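How to Appeal Your Property Tax Assessment (quick version)

By Tipene Baxter

Got the letter from the county? Number way higher than last year? OK. Read this before you call and yell at anyone.

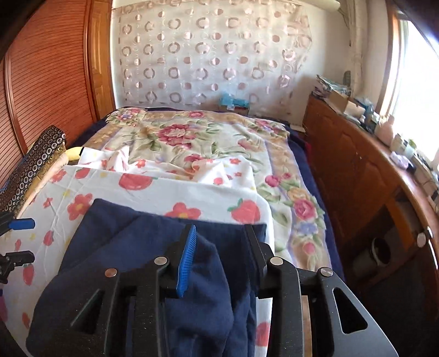
First thing, find the deadline. It's on the notice, usually small print, usually the back. In Ekmont you get 30 days from the mailing date. Mailing date, not the day you opened it. Other counties go by a fixed date in October or whenever. Miss it and you wait a year, end of story. Write it on the fridge.

Second. The assessed value is NOT always the market value. Some counties assess at full value, some use a percentage. Ours is 87 percent. So if your notice says 265,000 the county thinks the house would sell for a bit under 305,000. Do that math before you decide you're being robbed. I've had people call me all worked up and the county had them low.

Step 1. Get your property card

Sometimes called the record card or the field card. Assessor's office has it, most put it online now. Look up your parcel number. Print it.

Now check it line by line:

Square footage
Bedrooms and bathrooms
Finished or unfinished basement
Garage, attached or not
Lot size
Year built
Condition grade

Errors are common. A house on Sheehan Street was down for a finished basement, it had a dirt floor. Another one was carrying a deck that came off years before the owners bought. If you find a mistake like that you may not need a hearing at all. Call, be polite, ask if they'll do a correction. Take pictures. Get the name of whoever you talk to and ask for it in writing.

Step 2. Pull your comps

You want three to five sales. Same neighborhood if you can, similar size, similar age, same style. A ranch against a ranch. Sold before the valuation date, which is a date the county picks and it's on the notice too. A sale from after that date probably gets tossed, even if it's the house next door.

Where to get them: county sales search (free), a local agent who owes you a favor, or the assessor's own sales list. Ask for that last one. They have to show you what they used, here anyway.

Skip foreclosures and sales between family members. The board will throw them out and then they look at the rest of your stuff sideways.

Make a simple table. Address, sale date, price, square feet, price per square foot. Put your house at the top. One page. If you're at 19 dollars a foot over everybody else, that one page makes your case for you.

Step 3. Adjust for the differences

Your comp has a second bath and you dont? Knock something off its price. Has no garage and you do, add some. You don't need to be an appraiser, just be fair and say how you got your number.

Repairs count too. Bad roof, old furnace, water in the crawl space. Get a written estimate from a contractor with a letterhead. Verbal doesn't count for much.

Step 4. Ask for the informal review

Most places have one and people skip it. Don't. You sit down with somebody from the office for ten or fifteen minutes and go over your page. In Rurkthorpe they do it by phone. Bring two copies of everything. Lots of cases get settled right there.

One catch: the informal review may not stop the clock on the formal appeal. File the form anyway. You can withdraw it later.

Step 5. The hearing

If it gets that far. You get up to 19 minutes at ours, weird number I know, and you won't use it all. Say what you think the house is worth. Give teh number first, then the comps, then any errors on the card. Stop talking.

Things that don't help: your taxes went up too much, you're on a fixed income, the schools are bad. The board only sets value. Income stuff is a seperate exemption form, ask the clerk for it.

Should you pay for an appraisal? Depends. If you'd save 64 dollars a year, no. If it's a big gap or an odd house, maybe.

Keep paying the bill while you wait. Late fees are still late fees. If you win you get a credit or a check, ask which.

Decision comes by mail. If you don't like it there's a state level, with its own form and its own deadline, printed at the bottom of the letter.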